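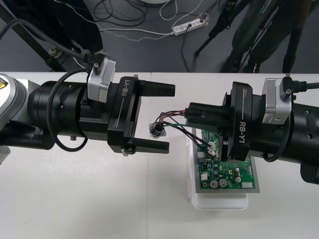 Figure 1. The two arms over the work surface, with the connector held in the right gripper above the circuit board.

Project Ronura: Two-Arm Handling of Wired Connectors in a Shared Workshop
Student Project Report
Submitted Oct 18, 2023
Project team: Kathleen Madigan, Ynyr Owen, Malsha Gunawardena
Supervisor: Octavian Hodoroagă

1. Purpose of the Project

The Ronura project was set up to find out whether two robot arms, placed on either side of an ordinary table, can be used to handle small parts that are joined by loose wires. Rigid parts are fairly easy for a gripper. Wires are harder. They bend when the part is moved, they pull on whatever is at the other end, and they rarely lie the same way twice.

The team chose a task taken from repair work: lifting a black connector and its wire bundle clear of a circuit board, and then bringing the free end of the bundle within reach of the second gripper. The report covers the build, the working method and the results up to the end of the first stage. It does not cover the software in detail, which is the subject of a separate report by Ynyr Owen.

2. Workshop and Layout

The work was carried out in the Flalledlow shared workshop. The team was given the use of one white table under the normal booking rules, and all equipment had to be cleared for other members at the end of each session. This condition had more effect on the project than was expected. Setting up took 28 minutes on average once the team had settled on a fixed order, and any change in the position of an arm meant that the taught positions had to be checked again.

The arms face each other from the left and right sides of the table. Each has a parallel gripper and a camera module mounted on top of the wrist. The camera cables are led back along the arms with enough slack for the wrist to turn. In an early layout the slack was too short on the left side, and the wrist could not reach its lowest position. Kathleen Madigan rerouted the cable in July and no further trouble of this kind was recorded.

The board is raised above the table on a plastic container. With the board flat on the table, the fingers could reach the connector only at a steep angle, and the gripper housing came too close to the taller capacitors. Raising the board gave the right arm a better approach.
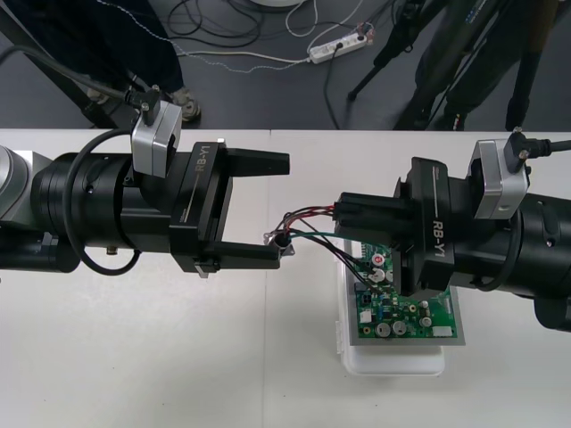 The container is light, and the board on it can shift if the wires are pulled. The team considered a clamp but decided against it for the first stage, as the available clamps covered part of the board. A limit was placed on the speed of the right arm instead. Diarmuid McGrath, who looks after the electronics bench at Flalledlow, advised the team on safe handling of the board and asked that it be kept disconnected from any supply during all trials. This was done.

3. Method

Each trial followed the same order. The right gripper closed on the body of the connector and raised it a short distance. The left gripper then approached with its fingers open and stopped near the metal part at the end of the wires. An operator judged from the wrist camera view whether the part lay between the fingers before the left gripper was allowed to close. One team member stayed at the stop button throughout.

A trial was counted as complete when both grippers held their parts for 30 seconds with the board still in its starting position. A trial was stopped if a wire caught on a component, if the board moved or if either arm came closer to the board than the set limit.

4. Results

The team carried out 254 trials in the first stage. Most of the stopped trials had the same cause – the metal part swung away as the left fingers came near it. The first contact was often made with the lower finger, which pushed the part out of reach. Approaching from slightly further below reduced the problem but did not remove it.

Movement of the board was the second cause, and ended 32 trials. Nearly all of these came before the speed limit was introduced. No component on the board was found to be damaged when it was inspected after the final session.

5. Further Work

For the second stage, Malsha Gunawardena has drawn up a low tray with raised corners to hold the board without covering it. The team will also try a set of softer finger pads. Use of the table has been agreed with the workshop until the end of the academic year, and the trial records are kept in the project folder under the name Gekley.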